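Clornstead Workrooms
Room and furniture check — upstairs workroom
Checked by: Ngaio Maihi
Copy to: Keith Hapeta, Malachy Ní Mhurchú
Month: July
Key: OK / Watch / Fix / Not checked

Comments are written under each item. Where an item says Watch it stays on the sheet for the next check even if nothing is done in between.

1. Floor

1.1 Floor clear of trip hazards on the walking routes — OK
Door to window and door to sink both clear at 2 pm.

1.2 Floor surface sound, no lifting — OK
Grey floor in good order. A few specks near the white table, swept afterwards.

1.3 Floor tape flat and stuck down at all edges — Watch
There are black squares by the legs of the white table, and the one on the left is creased. I ran a shoe over each one and the edges held. If one starts to lift, take it up completely and put down a new piece. Please don't tape over the old one.

1.4 Wet floor sign available — OK
Behind the door.

2. Tables

2.1 Tables stand level and do not rock — OK
Leaned on each corner in turn. The Havholm folding table by the sink needed a quarter turn on one foot, done during the check.

2.2 Legs and supports tight — OK
White table: the support leg runs down to the floor at a slant, so keep chairs and bags away from it. Fixings tight, none missing.

2.3 Front edges free of splinters, chips and sharp trim — Watch
There is a small piece of black tape wrapped over the front edge of the white table. I did not pull it back to see what is under it. Clem Tuhiwai to look when he next has the tools up here, and to write down what he finds.

2.4 Tabletops clean, whole and flat — Fix
The white table has a large patch of grey duct tape on the left half of the top. It is laid in overlapping strips and the right-hand ends are torn unevenly. The surface is crinkled, so paper will not lie flat on it and a cup could tip. There are also traces of clear tape on the white surface near the patch, mostly along its top and bottom edges. 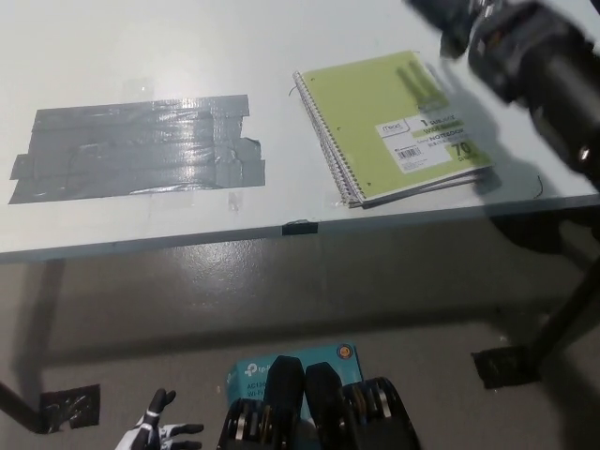 Item 2.4. White table, duct tape patch to the left, green Mead notebook to the right.

What I would like done, in this order: warm the tape with the hairdryer from the cupboard, lift it from the torn ends, clean off the residue with the citrus cleaner and a plastic scraper, then check the surface underneath. No metal blades on this top. If the top is sound, leave it bare. If it is damaged, the table comes out of use until the top is replaced. A spare Siregar top is in the store and Keith has already said we may have it.

Until then, anyone who needs a flat writing surface should use the right-hand half or go to another table.

2.5 Nothing left on tabletops that belongs elsewhere — Watch
One lime-green spiral notebook on the white table, 1 subject, 70 on the label. It can stay in use up here but should go on the shelf at the end of the day. Spiral bindings scratch the white tops when they are dragged, so lift them.

3. Wires and sockets

3.1 Wires kept off walking routes — OK

3.2 Wires on tabletops kept short and away from the edge — Watch
A thin dark wire lies on the white table just to the right of the notebook. Keep books and papers off it and don't let the loose length hang over the front. Yamila Godoy has a bag of clips and will fit one.

3.3 Plugs and sockets undamaged — OK
All wall sockets looked at. The Wulten extension lead has its test label and the plug is not cracked.

3.4 Portable appliance tests in date — Not checked
The folder was downstairs. Malachy to confirm.

4. Lighting

4.1 All overhead lights working — OK

4.2 Glare on work surfaces acceptable — Watch
The overhead light reflects off the shiny duct tape. Should go once 2.4 is done. Check again after.

5. Storage

5.1 Heavy items below shoulder height — OK
Paper boxes moved down from the top shelf since the last sheet. Thank you, whoever did it.

5.2 Cleaning products closed and labelled — Fix
One spray bottle with no label. Emptied, rinsed and put in recycling. A new one is needed.

6. Doors and exits

6.1 Door opens fully — OK

6.2 Exit route lit and signed — OK

Jobs arising

2.4 Remove tape and check top — Clem, with Keith for the top if needed
2.3 Look under edge tape — Clem, same visit
3.2 Fit clip — Yamila
3.4 Confirm test dates — Malachy
5.2 Labelled spray bottle — Ngaio

Added by Keith: The Siregar top is the same length but 23 mm deeper than the old one, so measure the gap to the wall before you drill. Screws are in the tin on the store windowsill.

Added by Malachy: 3.4 now confirmed, all in date. Folder is back upstairs.

Next check: after 2.4 is signed off. Start with items 1.3, 2.3 and 4.2.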